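Simham: spare parts listings dataset

Simham is a table of second-hand computer part listings, collected for work on short text classification. Each row is one listing as the seller typed it, with spelling mistakes and odd spacing left in.

Contents

listings.csv holds 2272 rows. Of these, 754 are for complete or partly stripped desktop machines, and the rest are for single parts.
labels.csv holds 143 part names and the category each belongs to.
splits/ holds row ids for train, validation and test.

Fields

id: integer, stable between versions
title: text, as typed
body: text, may be empty
price: pounds, blank if the seller asked for offers
condition: one of 5 values (new, used, untested, faulty, unknown)
source: bornano or plendton
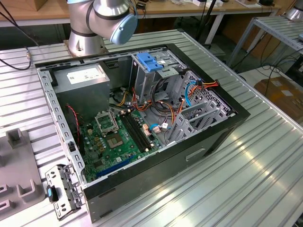
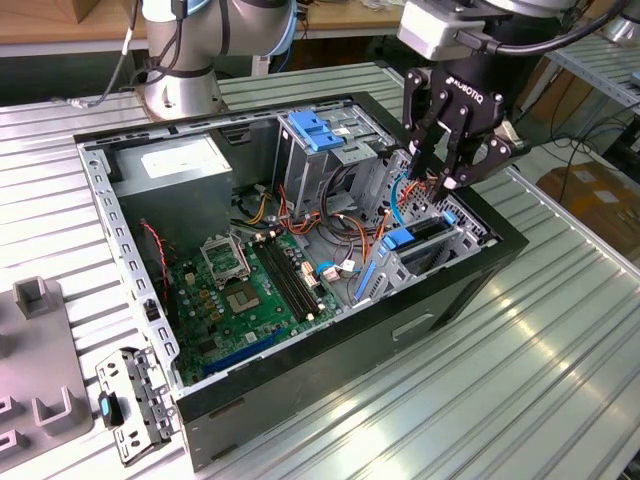
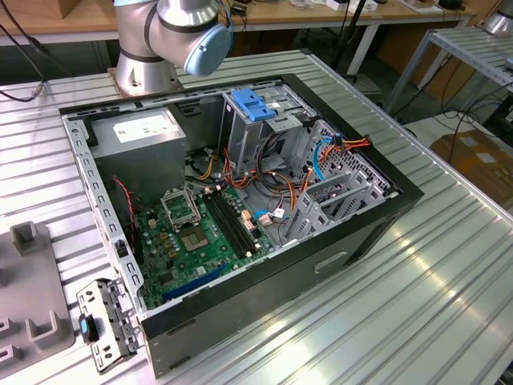 Desktop tower on its side, power supply and interior exposed.

Labelling

Every row was labelled twice. Where the two labels differed, a third pass settled it, and the row has a 1 in the disputed column. Power supplies and cases are often sold together, and these rows carry both labels separated by a semicolon.

"Untested" was kept apart from "faulty". Sellers on Bornano use it far more freely than those on Plendton, so take care when comparing the two sources.

Known problems

Prices from Plendton include postage and prices from Bornano do not.
Some titles were cut at 80 characters by the site itself.
Repeat listings were removed by exact match only, so near copies remain.
Laptop parts are missing before March.

Seller names, phone numbers and postcodes have been replaced with the tag REMOVED. Please report any that slipped through on the issues page, giving the row id only.

Loading

Files are UTF-8 with commas as separators. The Haldane loader reads them directly. Older versions of Haldane need the header row skipped by hand.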